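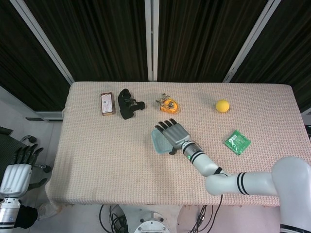 What has the Pronholm lending service done with the grant since the last report?

The service has opened its second lending point, at Zondport, and has kept the first one running through the winter on reduced hours. Loans of household and garden tools reached 3924 by the close of the reporting period, against the 3000 set out in the grant agreement.

Progress report, second period
Submitted 18/01/2021

1. Lending activity

Most loans continue to be for short repairs in the home. Drills, sanders and tile cutters are the items most often requested, followed by ladders and carpet cleaners. Demand for garden tools fell in the autumn as expected and was replaced by requests for draft sealing kits and pipe insulation tools. The service has 270 registered households at Zondport, where registration opened later than planned because the lease on the premises was signed five weeks behind schedule.

Late returns remain a concern. The standard loan of one week is too short for members who work weekends, and many of the late items came back within two days of the due date. From next month members may extend a loan once by telephone, provided no other household has reserved the item. Late fees will stay at the present level.

2. Tufa repair sessions

The Tufa sessions, at which members bring a broken item and are shown how to mend it, were held in person until the autumn restrictions took effect. They then moved to a drop-off arrangement. Members leave the item with a written note of the fault and collect it the following week with a short sheet describing the work done. Attendance in person was limited to 40 places per month, and all places were taken in each month that the sessions ran.

The drop-off arrangement has kept the repair work going but does not meet the teaching aim of the grant. Members have told us that the sheets are useful for simple faults such as worn plugs and loose hinges, and much less so for sewing machines. We propose to return to in-person teaching as soon as the rules on indoor gatherings allow.

3. Booking system

The Undo booking system replaced the paper ledger at Pronholm in the first period and is now in use at both sites. Staff can see where an item is held and when it is due. Transfers between the two sites are still entered by hand, and this has led to several double bookings of the larger carpet cleaner. The supplier has agreed to correct the fault under the existing contract at no further cost to the grant.

4. Spending

Spending on rent and insurance is in line with the approved budget. Spending on new tools is below budget, as two orders were delayed by the manufacturer and will be charged to the next period. The training line is also underspent. We ask for approval to carry the unspent training funds forward and to use them for the in-person sessions described in section 2. No other change to the budget is requested.

5. Next period

Evening opening at Zondport will begin on a trial basis, with one late evening each week. A safety check of all electrical items at both sites is booked and will be finished before the garden season. The next report will be submitted in May and will include the results of the member survey, the loan figures for each site shown separately, and an updated list of tools withdrawn from use.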